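Kekeo Bench Arm – demonstration days at Halton

The Kekeo is our smallest bench arm, and if you are thinking of buying one we would much sooner you came and spent a morning with it first. Our showroom at Halton holds an open demonstration every April, with visits by arrangement for the rest of the year. Doors open at 10, the kettle is always on, and you are very welcome to bring your own goods for the arm to try.

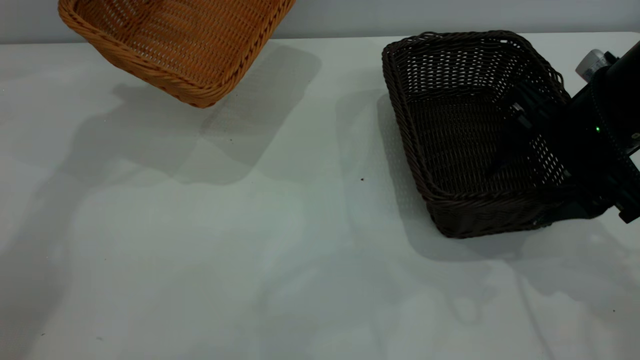
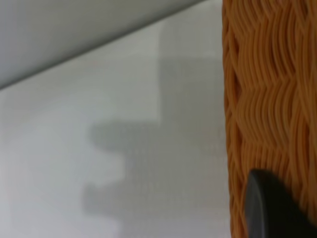

Visits are kept to 5 people, so that everybody gets a proper turn at the controls and nobody is left peering over shoulders. We like to begin with woven goods – a wicker basket has a rounded, braided rim and gaps all through its sides, and it asks rather more of a gripper than a nice square carton does. After that it is your turn, and we are happy to stay on one item for as long as you like.

Pallon fingers are fitted as standard, and the Holzer set can be swapped in while you wait.

Kekeo Bench Arm
Reach: 62 cm
Payload: 2 kg
Fingers: Pallon (standard), Holzer (optional)
Service interval: some 1000 hours

To book a visit, use the enquiry form and tell us a little about what you would like to pick up. Parking is free behind the building.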